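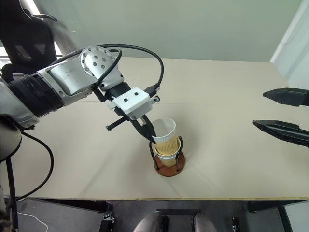
Clubs > Student Projects > Interviews

We use cookies to remember your settings. By staying on this site you agree to our cookie notice. Accept | Manage

Two arms, one stack of cups: a visit with the Oltcombe robotics club

I'd been meaning to get over to Oltcombe since last October, when their club lost its first Bivar round to a paper cup (their words!). The team captain is a senior who's been in the club two years. We pulled a couple of chairs away from the table and talked for most of an hour, and I've cut out the parts where I asked her to say things again more slowly.

The task this year is cups. You have a stack of paper cups in a wire holder, and the robot has to pull one off the top and set it down right side up. I told her that sounded easy and she gave me a look.

"Everybody says that. My mom said that. Go try it with two salad tongs and your eyes half shut, and then come back and tell me it's easy."

So what makes it hard? "Paper gives. If you squeeze a block too hard, okay, you squeezed a block too hard. If you squeeze a cup too hard, it goes oval, and now it's stuck worse than before. Then you pull up and three come out together, or the whole holder comes along for the ride."

They started out grabbing the top cup from the outside, like you or I would, and gave up on it over the winter. Now one hand goes in at the rim, with fingertips against the inside of the paper. She was pretty funny about how long that took to settle. "We had a fight about it. A real one, people were texting about it at midnight. I was on the outside-grab side, so I guess I lost. I still think you could make it work with softer pads."

The arms are driven by a person, and the program learns from the recordings. Each student takes a turn doing the same pickup over and over, and every clean run gets saved in a program called Flindix. They had 1365 runs when I visited, and 870 of those had made it through the sorting. I asked what happened to the rest.

"Mostly us being sloppy. Somebody bumps the table. Somebody sneezes. You get a cup up perfectly and then you drop it from way too high since you're excited. We keep those in a separate folder, and I kind of want to train on them someday, just to see what it does."

I wondered if it got boring. She thought about that for a while.

"It's weird, it's kind of like knitting? Your hands know it and your head goes off someplace. The freshmen hate it for a week and then you can't get them off the controls. What I do hate is putting the cups back. The robot does one little thing and then a human being has to restack everything, every single time. I have restacked so many cups."

The second arm is the part she got most excited about, so I'm going to let her run here. "Right now the other hand is mostly a spare. You can do the pickup with one. But what I want is for it to come in and steady the holder while the first one pulls, the way you hold a jar down when you twist the lid! We've got it working when I drive it. When the program drives it, the second hand kind of hovers, like it's shy. I'm pretty sure that's our fault. Half the people recording never used that hand, so why would it learn to?"

Their fix is to redo a chunk of the recordings with a rule that both hands have to be used. Not everyone is thrilled about that.

I also asked about Odoi, the simulator a lot of the other Bivar teams practice on. Oltcombe tried it and dropped it. "It's great for blocks. The cups in there are hard as rocks. You get really good at picking up a cup that doesn't exist, and then you come back to this table and crush everything."

Any advice for a school that's just starting out? "Tape down your cables. Write down what you changed before you go home, because you won't remember, you think you will and you won't. And buy way more cups than you think. We drink out of the retired ones, so it's not a total waste."

The next Bivar round is in the fall, and she'll have graduated by the time the results are in, if they run as late as they did last time. She's asked the juniors to call her from the pit.

Posted 7/22/25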